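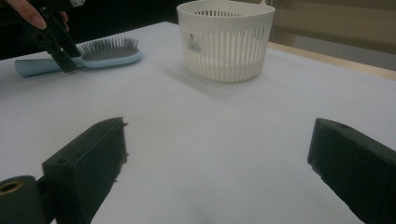

Wimeck is a small evening school for hair care. Cutting, braiding, blow-drying, scalp basics. We teach people who work days and want a second trade, plus parents, home health aides and anyone who is tired of fighting with a kid's hair before school. Most of the first night gets spent at a big white tabletop like this one, laying out tools and learning what each one is for. Nobody cuts anything that night. People are sometimes let down by that, sorry, it's how we do it.

How we started

We started as a Saturday class in the back of a fabric shop on Podard Street. One sink, borrowed chairs, a hot plate for the coffee. The shop needed the room back in May so we packed up and moved to the Zarnitz Building, second floor, over the shoe repair. Still there. The stairs are steep but there's an elevator around the side, ring the bell marked DELIVERIES and someone comes down.

First year was word of mouth only. Then the Nakpan senior apartments asked if students could come do sets and trims for the residents, and that turned into a regular thing. Now every student does at least one visit. Lots of them say it was the part they liked best – the residents have opinions and they share them.

What we teach

The main course is 10 weeks, two evenings a week. Classes are capped at 8 so you get real time with the instructor. You start on mannequin heads, move on to each other, then on to clients who have signed up and know they're getting a student.

Week one is brushes and combs, start to finish. Which brush for wet hair, which for thick hair, how to hold it so your wrist isn't wrecked by the end of the night, how to clean it. We go through detangling from the ends up untill it's automatic. After that sectioning, then braids, then scissors.

We also run short classes on the weekend:

Braids for parents
Care for curly and coily hair
Trims at home, bangs included
Hair care for someone in bed or in a wheelchair

Nothing to bring to the short classes, tools are here. For the main course you get a kit list when you sign up. Don't buy the expensive stuff. A plain oval brush with a light blue handle does the same job as the one in the fancy box.
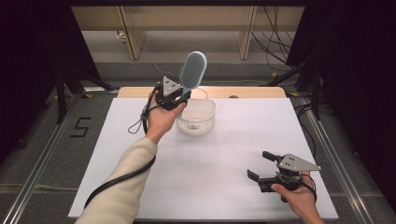
Who comes here

All ages. 112 people finished the main course so far. Some went on to a full licensed program, some do hair for family and that's it. Both fine with us. Our course is not a state license and doesn't replace one, please read that twice before you sign up. If you want the license we can tell you which schools nearby take transfers and what they ask for.

Fees and help

Pay up front or by the month, same price either way. A few reduced spots in each class, ask early becuase they go first. If you miss a night you can make it up with the next group, no charge, just tell the front desk.

Visit us

Come sit in on a class before you decide. 30 minutes is plenty to see how it goes. Front desk is open from four on class nights. Street parking is bad, the lot behind the bank is free after six.

Next main course starts 1/13/25. Sign-up sheet is at the desk or call and we'll put you down.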